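Bontu Weldu starts at the grippers and works back toward the base. She has looked after the two-arm cell at Kumsa's Clostthorpe shop since May, and the order has stayed the same.

"Fingers first, then the linkage bolts, then the cables," she said. "If I start at the controller I get pulled into settings and I never get to the bolts."

The cell handles soft goods, mostly bags, on a white table. Weldu said cloth is harder on a gripper than people expect. Lint packs into the joints, and a strap can drag a finger sideways when both arms pull at once. She puts a torque wrench on every linkage bolt after 80 hours of running. The log stood at 1,398 hours on the morning we talked.

"You can't hear a loose one," she said. "You see it in the grip. One side closes a hair late and the bag turns."

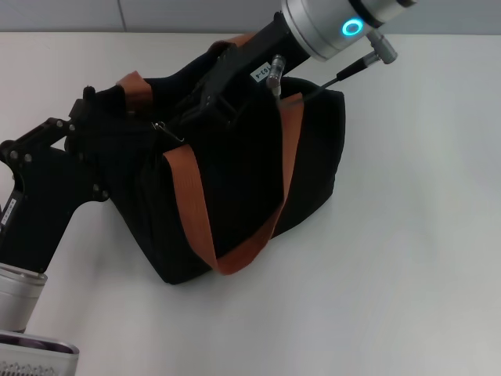
*Both grippers on a black bag with orange straps at the Clostthorpe cell.*

She checks the wrist cables by hand, with the power off. She bends each one gently near the connector and feels for a stiff spot. The first cable she replaced had been tied too short, and it failed at hour 283. She now leaves more slack and moves the arm slowly through its full reach before she tightens the last tie.

Obsa Kassa set up the cell and still does the calibration. He brings both grippers to a fixed point on the table, compares the readings and corrects the left arm to match the right.

"I pick one arm and trust it," Kassa said. "If you adjust both, you end up chasing yourself all afternoon."

Calibration takes nine minutes if the table hasn't been moved. Kassa has put tape on the floor by the table legs, and he asks the cleaning crew to mop up to it.

Weldu keeps a spare set of finger pads in the drawer under the controller, along with two cables. She would like a spare wrist joint too. Kassa has put in the request, and the two of them are waiting for a price.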